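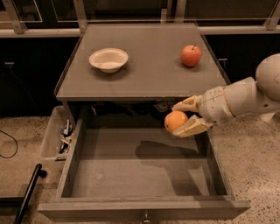

I have come to believe that the best way to teach a robot anything is to be the robot for a while. I spend my Sunday afternoons in a shared workshop in Clistodstead, driving an arm through chores that a four-year-old would find dull, and I come home happier than I do from most things people call hobbies. Take putting fruit in a drawer. You would think the work lies in the picking up, and for the first hour you think so too. Then you get to the point where the orange is between the two fingers, over the open drawer and under the lip of the top, and you find out how many decisions are still left. How low do you go before you let go? Do you come in level or tilted? Does the wrist clear the edge on the way back out? Your own hand settled all of this years ago and never told you.

That is what I love about teaching by remote control. People who write rules for machines have to know what they know. People who demonstrate only have to be able to do it, and the knowing comes along for the ride, in the little slowdown before contact and the lift before the turn. I once drove 42 runs of the same drawer chore for a project called Handitico, and when I watched them back I could see habits in there I'd have sworn I didn't have. I always swing wide on the left. I pause when I'm unsure – a real pause, long enough to be annoying – and a machine that copies me will learn the pause as well.

Some people see that as the great weakness of the method, and they have a point. A tired driver makes tired examples. My own rule is to stop after 3 bad runs in a row and go make tea. But I'd still take a modest pile of careful demonstrations over a mountain of careless ones, and I'd like to see groups brag less about how many they have and more about who drove them and how fresh they were.

I also think far more people should get a turn. The folks at Kaewsai let cooks, gardeners and one retired piano tuner sit at the controls, and the tuner was wonderful! She moved as if everything had a string inside it. Engineers tend to drive like engineers, straight lines and square corners, and a kitchen drawer doesn't care for that.

So if a lab or a club near you ever offers you the controls, say yes. Ask for something small, a bowl or an apple, and do it over and over until you stop thinking about the arm. It took me 4 visits to get there, and I still remember going home that evening and opening my own sock drawer very, very slowly.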